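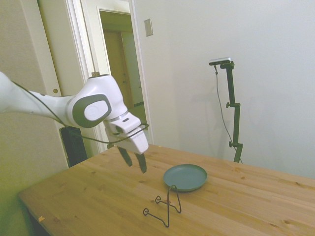 The pine table at Limenden

About Limenden

Limenden is a language school. We teach Swedish, Norwegian and Spanish to adults who have decided, usually in June and usually on a plane home, that this will be the year. We teach in the evenings, above a shoe repair shop, up a staircase that students describe in their first week using the only adjectives they have so far.

The school began when Ulla Engström and Hjørdis Kristiansen were both let go from a translation agency called Nenix in the same afternoon. Ulla is Swedish and Hjørdis is Norwegian, and they had spent four years at neighboring desks pretending not to understand each other. They rented one room, bought chairs from a dentist who was retiring, and put a card in the window. The first class had two students. One of them was looking for the dentist. He stayed until spring and now reads Swedish crime novels without a dictionary, so we count him.

Spanish arrived with Damián Tapia, who came in to ask about beginner Norwegian and was teaching by the following month. He did finish the Norwegian course, and Hjørdis would like it known that he still owes her an essay on fjords.

How we teach

Classes are small and they are mostly talking. You will be asked to order soup, complain about a train, and explain your family to a stranger before you feel ready to do any of it. There is grammar, but we bring it out when somebody asks why, and somebody always does, generally ten minutes before the end of class.

We don't promise fluency in 300 hours, or in your sleep. We have noticed that people who come every week and do the reading get better, and that people who buy a very nice notebook have a very nice notebook.

Our own course book is called Dumik, after the main character, a man who has lost his suitcase and will go on losing it for 200 pages. Eilif Granström wrote it over one winter. Students have asked for a book in which Dumik is happy. Eilif says he is thinking about it.

Who you'll meet

Ulla runs the Swedish program and corrects menus in restaurants, including ones she is only walking past.

Hjørdis teaches Norwegian at all levels and handles placement interviews. They last fifteen minutes and are friendlier than they sound. If you already speak some Danish, please tell her early on.

Damián teaches Spanish, beginner through advanced, and runs the conversation table. The conversation table has no syllabus. It has opinions about soccer.

Eilif teaches evening Swedish and looks after the library, three shelves of paperbacks and a board game missing most of its vowels.

Mitra Moradi is in the office. She learned Swedish here, then Norwegian, then how to fix our invoices, and she is the person who will answer when you write to us. She will also know if you skipped the homework. We have never found out how.

The name

Limenden was meant to be temporary. The first choice was Strömberg, which was Ulla's grandmother's name, but the sign painter charged extra for dots.

Coming by

Visitors are welcome to sit in on one class before signing up. Write to the office and Mitra will find you a seat. Classes start at 6:30, and the street door sticks, so push.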